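Michailidis Brewing Adds Unfiltered Kellerbier and 30-Barrel Lagering Cellar in Drostton

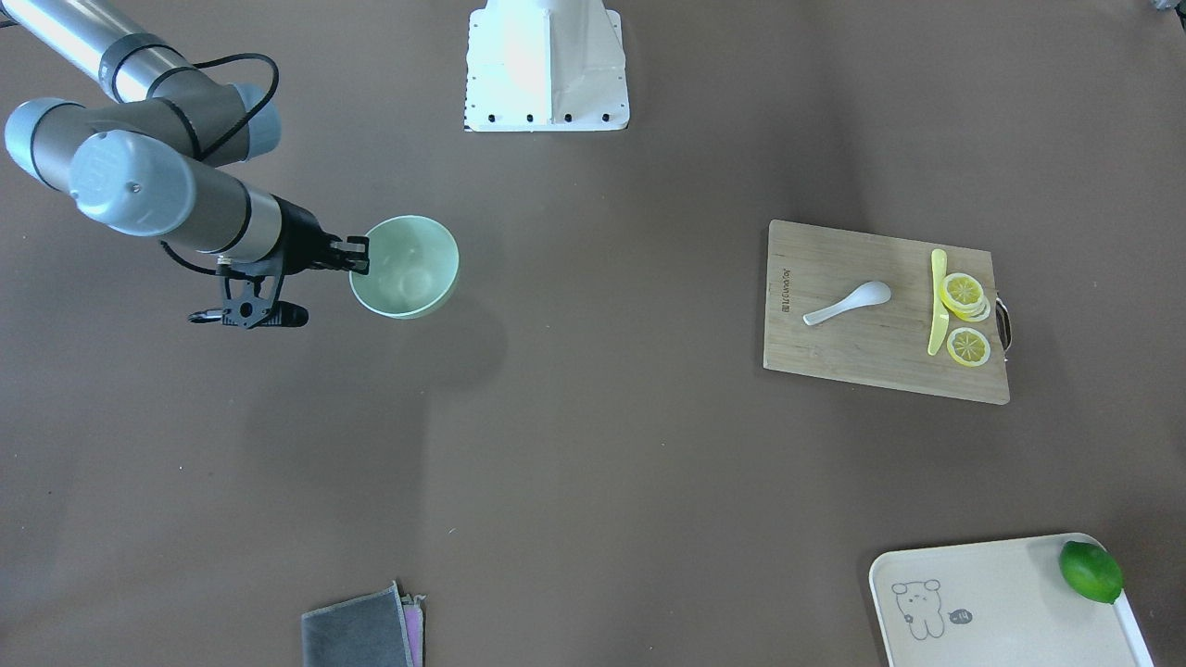 By Desmond Castellanos, Michailidis Brewing
6 May 2026

DROSTTON – Michailidis Brewing has announced the release of Skindomo, an unfiltered kellerbier and the first beer to be conditioned entirely in the brewery's new horizontal lagering cellar. Skindomo is available now on draft and in 16-ounce cans at the Drostton taproom, with distribution to accounts in Trekbridge to follow.

The grain bill is German pilsner malt with a small share of light Munich malt and a trace of acidulated malt for mash pH adjustment. The mash follows a two-step schedule with a single decoction. One third of the mash is pulled, boiled for 30 minutes and returned to the main vessel to raise the whole to saccharification temperature. The wort is then boiled for 60 minutes.

Hopping is limited to Hallertau Mittelfrüh and Tettnang, added at the start of the boil, at 30 minutes and at knockout. No dry hops are used. Finished bitterness is moderate, and the hop aroma is floral with a light herbal note.

Fermentation is carried out with a Bavarian lager strain that Michailidis maintains in house. The wort is pitched cold and allowed to rise by 2 degrees Celsius toward the end of primary. When the beer is within a few gravity points of terminal, it is transferred to the cellar and closed under a spunding valve. Carbonation develops naturally in the tank. Skindomo is neither filtered nor centrifuged, and a light haze should be expected in the glass. It finishes at 4.9 percent alcohol by volume.

"We had been making lager in conical tanks on the main floor, and the beer was sound, but the tanks were always wanted for something else," said Kyriaki Lazaridis, head brewer. "A kellerbier needs to sit. We can now leave it in the cellar until it tastes finished."

The cellar occupies the former dry storage room on the north side of the building and holds 4 horizontal tanks with a combined working volume of 30 barrels. The tanks are jacketed in two zones and supplied from a dedicated glycol loop, so that cellar temperatures can be held independently of the ale fermenters. The lower liquid depth of a horizontal tank reduces hydrostatic pressure on the yeast and shortens the distance over which it has to settle. Floor drains were re-pitched during the work, and the room received new insulated wall panels.

The brewhouse itself is unchanged. Decoctions are pulled with the existing variable-speed pump through a new two-inch line to the kettle, which doubles as the decoction vessel. A brew day with a decoction is longer than a standard ale day, and lager brewing has been moved to the first slot on the schedule for that reason.

Water treatment was also revised for the new beer. The Drostton municipal supply is moderately hard, with more bicarbonate than is suitable for a pale lager. Brewing liquor for Skindomo is blended from carbon-filtered and reverse osmosis water, with calcium chloride added to the mash.

"The first pilot batch was made on straight town water, and the bitterness was coarse," Lazaridis said. "Blending took care of most of that. The remaining changes were to the knockout addition."

Skindomo is brewed for service between 6 and 8 degrees Celsius. At the taproom it is poured through a side-pull faucet into half-liter mugs. Cans should be kept refrigerated and stored upright. Yeast sediment may be present at the base of the can and can be roused with a gentle turn before pouring, according to preference.

Draft accounts will be supplied in half-barrel and sixth-barrel kegs. Kegs should be allowed to rest cold overnight after delivery before they are tapped.

A dark lager made on the same decoction schedule is planned for the cellar over the summer, with release scheduled for September. Skindomo will remain in production year-round.

Wholesale and draft inquiries may be directed to Desmond Castellanos at the Drostton brewery. Keg deposits and delivery days for Trekbridge accounts are listed on the current wholesale sheet, available on request.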